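Perception and control software engineer, Trosomano

Grasping team, 12 month contract, start December if poss.
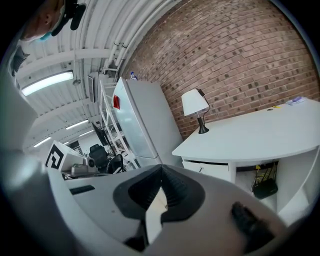 Gemma Ackroyd wants it said early that this is a software job, mostly C++ and some Python, and that whoever takes it will spend more time in log files than they expect. Fine. Said.

What you'd be doing:
Pose tracking from wrist cameras, fisheye lenses, poor light, marker dropouts. Current tracker is called Clilska. It drifts. Over 34 open tickets on it, most of them ours to fix.
Grasp planner: cut replanning time, tidy the interface to the arm controller (Badard).
Replay tooling. Scrub through a run, see what the planner thought it saw. Half written, needs an owner.

Need: solid C++, camera calibration, linear algebra you can do on paper. Comfortable reading other peoples code.
Nice to have: ROS 2, Kalman filters, any time spent on rolling shutter problems.
Don't need: a PhD.

Team of 14. On site three days a week, rest up to you. Core hours 10 to 4. Saftey briefing first morning, no way round it.

To apply: CV plus a link to some code you wrote, or a page on a bug that took you ages. No cover letter pls. Send to Marlene Hiebert, subject line "Clilska". Two interviews, one short paid task, no whiteboard.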